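The Shelf That Has to Be Straightened Every Day

Shaker bottles are cheap to buy, light to ship and awkward to display. How one store handles a middle shelf.

The sports nutrition aisle at Gradora in Lornville is built from slotted-angle steel. The uprights are perforated along their full height, the shelves are flat steel boards bolted to them, and the wall behind is plain white. It is warehouse equipment used as store equipment, and it was bought for the same reason warehouses buy it: a shelf can be moved up or down a few holes with one wrench and two people.

Powder tubs suit this kind of rack. They are wide, heavy and low, and a tub put down in the morning is in the same place at closing. Shakers are another matter. The body is narrow, the empty bottle weighs very little, and the lid carries a cap and often a loop that sticks out past the body. A customer who pulls one from the second row tends to move two in the first.

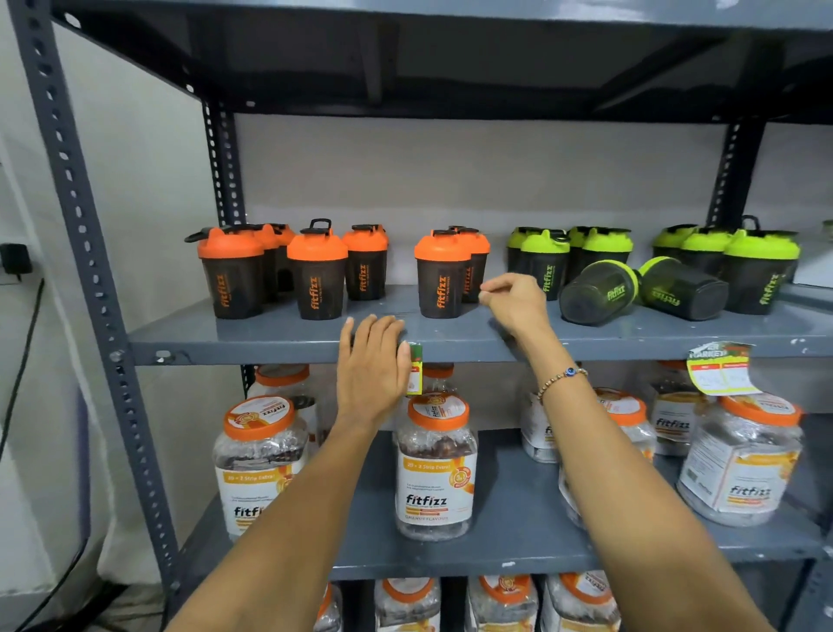
By Yasaman Yazdani
Retail Equipment Editor

The store stocks the fitfizz shaker in two lid colors, orange and lime green, both with a dark translucent body and the name printed vertically in the color of the lid. Orange goes on the left half of the middle shelf and green on the right. There is no divider between them. The color change does the work of a divider, and a gap of one bottle width is left at the join when stock allows.

The most frequent fault is a bottle on its side. A tipped shaker takes up the depth of two standing ones, and its rounded base lets it roll until it meets a neighbor. It also turns the logo sideways, which matters on a product where the printing is the main thing telling one brand from the next. Staff are told to stand up fallen bottles first, before any facing is done, so that the true number of rows is known.

Facing comes second. Each bottle is turned until the vertical name points at the aisle. This has to be done by the body. Turning by the lid loosens or tightens it, and a lid that has been turned a little every day for a month will either come off in a customer's hand or need real force to open. The store's written procedure has one sentence on this, in capitals.

The loops are the third job. On this model the black loop on the lid can stand up or lie over to one side. Gradora's rule is loops up on the front row. A raised loop gives the customer something to hook a finger through, and the bottle comes out vertically without dragging the one beside it. On the back rows the position is left alone.

Depth is the part that causes arguments. A full-depth shelf looks well stocked, but the rear bottles are hard to reach without leaning over the front ones. The store ran the shelf full for most of the spring and then cut the order. The present target is 30 shakers in the building, shelf and back room together, with the shelf filled from the back room before opening and again at 4 p.m.

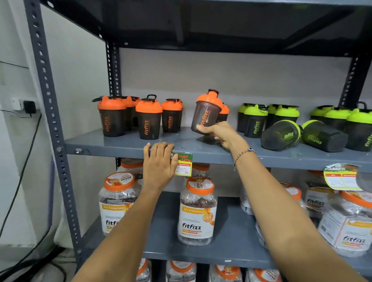 Yasaman Yazdani

Working method is simple enough to write on a card, and the store has done so. One hand goes on the front lip of the shelf and stays there. The other hand moves the stock. The resting hand steadies the worker and gives a fixed line to judge the front row against. It also tends to land on the price tag, and tags that are pressed and rubbed several times a day start to lift at the corners. Gradora has changed to a tag with a stronger adhesive, made by Fukska, and replaces it whenever the price changes or a corner comes up.

Bottles are lifted and set down. They are not pushed. On a painted steel board a pushed bottle leaves a mark, and the front few inches of any shelf in the aisle will show a year's worth of scuffs. The paint can be touched up, but it has to cure overnight with the shelf empty, so it is generally left until the yearly inventory in September.

The store timed the job. Straightening the middle shelf from its usual afternoon condition took 58 seconds with the lift-and-set method. Pushing the bottles into line was faster, but it knocked enough of them over that the advantage was lost by the second row.

Shelf liners were also considered. A ribbed rubber mat from Barasa was tried for 30 days. Bottles stayed put on it, but the ribs held dust and spilled powder, and cleaning between them took longer than the straightening it saved. The mat now lines a drawer in the back room. A raised front lip would stop a rolling bottle, although it would also hide the lower part of the body and leave nowhere flat for the tag.
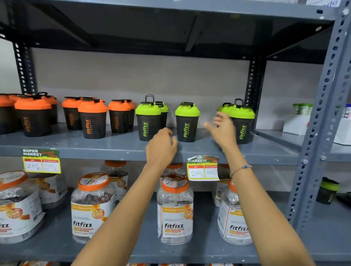 Orange to the left, green to the right, with containers at the far end of the shelf.

The right-hand end takes whatever does not belong to the shakers. Small containers are too short to read well beside a shaker, and standing them on a low cardboard box is the usual fix. It costs nothing and brings the labels up. The drawback is that the box moves when someone reaches for the last green bottle, and the end of the row closes up against it. Staff pull the box back to the upright at each pass and then space the shakers from there.

Over the last year the store logged 1322 shaker sales, both colors combined. Orange ran slightly ahead until midsummer and green has led since then. The split of the shelf has stayed at half and half throughout, and the next review will look at moving the join one bottle width to the left.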